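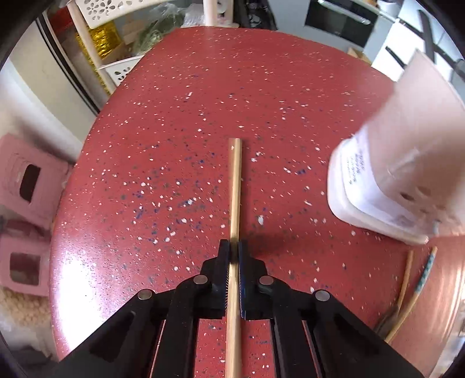 flellow_2

Gripper won't hold a thin dowel straight, any ideas?

Student project at Sikthorpe, second year. We have a hand-held gripper with two parallel fingers, ribbed or bristled pads, and the task is to pick up thin wooden sticks and put them in a tall container. The dowel goes in fine but swivels as soon as the tip touches anything. We did 35 tries on Tuesday and most went crooked. The patterned stick is worse than the plain ones. Demo is in May.

3 answers

Predlow
Where along the stick are you gripping? If there's a lot of length in front of the fingers, the tip has all the leverage. Move your grip closer to the end that goes in. Also check that both pads meet flat — close the fingers on a strip of paper and pull it from the top, then from the bottom. If it slides out easily at one end, a finger is out of line. Loosen that side, close on something flat, tighten again.

With ribbed pads, look at which way the ribs run. Ribs across the stick only touch it in a few spots. We glued thin rubber over ours at the club and cut a shallow V groove down the middle. Took two goes to get the groove straight.

Fankhauser
just squeeze harder

tom_bench_204
Squeezing harder made ours worse, the fingers splayed. Second the V groove. The wrapped stick may just have a slicker surface, so test it separately and keep those results apart from the plain ones.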